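Fahrschule für Gespannfahren Wurnurero erweitert Kursangebot für Esel und Kleinpferde

Bedholm, 25. Dezember 2021 – Der Fahrbetrieb Wurnurero nimmt im kommenden Jahr zwei neue Lehrgänge in sein Programm auf. Ab Februar können Halterinnen und Halter von Eseln, Maultieren und Ponys auf dem Hof in Bedholm die Grundausbildung am langen Zügel und das einspännige Fahren erlernen. Bislang war das Angebot auf schwere Warmblüter und Kaltblüter beschränkt.

Die Grundausbildung umfasst 30 Unterrichtseinheiten und verteilt sich auf mehrere Wochenenden. Sie beginnt mit der Arbeit am Boden: Führen, Anhalten, Rückwärtsrichten, Gewöhnung an Geschirr und Geräusche. Erst danach wird das Tier an eine Schleppe und später an den Wagen gespannt. Die Reihenfolge ist für alle Teilnehmer gleich, das Tempo richtet sich nach dem einzelnen Tier. Wer nach dem letzten Termin noch nicht am Wagen fährt, kann Einzelstunden dazubuchen.

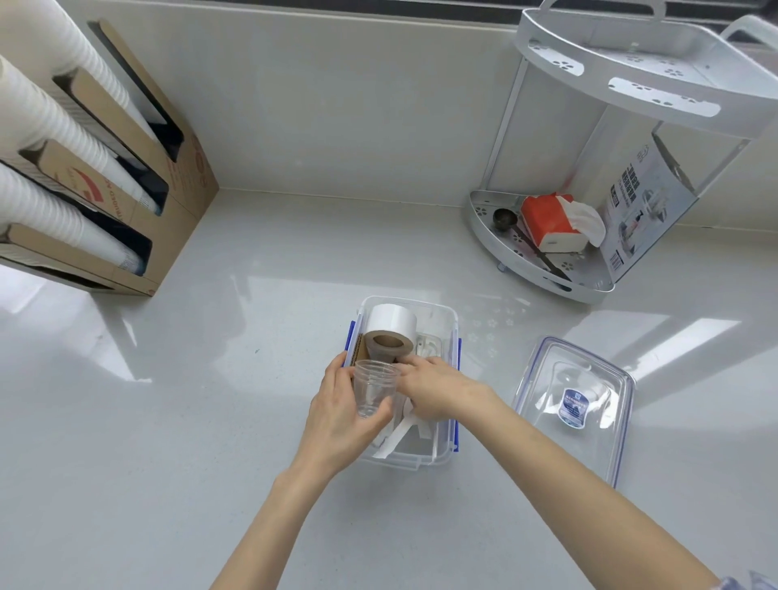
Muss das eigene Tier zum Kurs mitgebracht werden?
Für die Grundausbildung wird ein eigenes Tier vorausgesetzt, das mindestens drei Jahre alt und halfterführig ist. Beim einspännigen Fahren stehen auf dem Hof zwei Esel und ein Pony zur Verfügung, die gegen Aufpreis gebucht werden können.

Für die Unterbringung hat der Betrieb neun Gastboxen mit angrenzendem Auslauf hergerichtet. Esel werden wenn möglich paarweise aufgestellt. Wer ein Tier anmeldet, das nicht gern allein bleibt, kann ein Begleittier ohne zusätzliche Kursgebühr mitbringen – berechnet werden in diesem Fall nur Heu und Einstreu. Equidenpass und Impfnachweis sind bei der Anreise vorzulegen. Tiere mit Husten oder Nasenausfluss werden nicht aufgestallt.

Die Geschirre für den Unterricht liefert die Sattlerei Zarei. Sie hat für die neuen Lehrgänge Brustblattgeschirre in vier Größen angefertigt, die sich an Widerrist und Bauchgurt weiter verstellen lassen als übliche Ponygeschirre. Esel haben einen flacheren Rücken und eine andere Schulterlage als Ponys, das Hintergeschirr muss deshalb eigens angepasst werden. Zu Beginn jedes Kurses wird ein Nachmittag für die Anprobe eingeplant. Eigene Geschirre dürfen benutzt werden, wenn sie vorher geprüft worden sind.

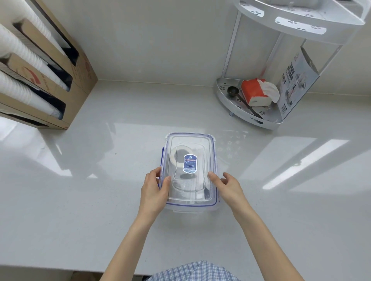 Gefahren wird zunächst auf dem befestigten Platz, der im Herbst vergrößert wurde und nun 36 mal 54 Meter misst. Für die späteren Einheiten geht es auf die Feldwege Richtung Saren. Die Strecke ist überwiegend eben und hat zwei kurze Abschnitte auf einer wenig befahrenen Landstraße. Dort üben die Teilnehmer Handzeichen, das Anhalten an Einmündungen und das Verhalten bei Gegenverkehr. Eine Ausbilderin oder ein Ausbilder fährt immer mit auf dem Wagen, eine zweite Person begleitet das Gespann mit dem Fahrrad.

Auf allen Fahrten besteht Helmpflicht, auch für Beifahrer. Handschuhe und feste Schuhe mit Absatz sind mitzubringen. Kinder können ab zwölf Jahren in Begleitung eines Erwachsenen teilnehmen.
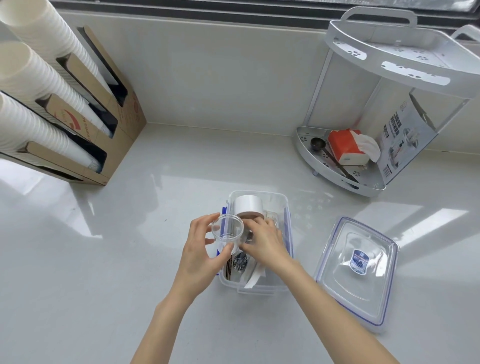

Der theoretische Teil findet im beheizten Seminarraum über der Wagenremise statt. Behandelt werden Beschirrung und Anspannung, Fütterung bei Arbeit, Hufpflege sowie die Vorschriften für Gespanne im Straßenverkehr. Zur Fütterung gibt es für Eselhalter einen eigenen Abend, weil die Tiere deutlich weniger Energie benötigen als Pferde gleicher Größe.

Anmeldungen nimmt das Hofbüro ab sofort schriftlich entgegen. Je Lehrgang werden höchstens sechs Gespanne zugelassen. Die Termine und Preise liegen im Hofbüro aus und werden auf Wunsch per Post zugeschickt.

Kontakt für Rückfragen:
Fahrbetrieb Wurnurero
Hofbüro Bedholm

Abdruck honorarfrei, Belegexemplar erbeten.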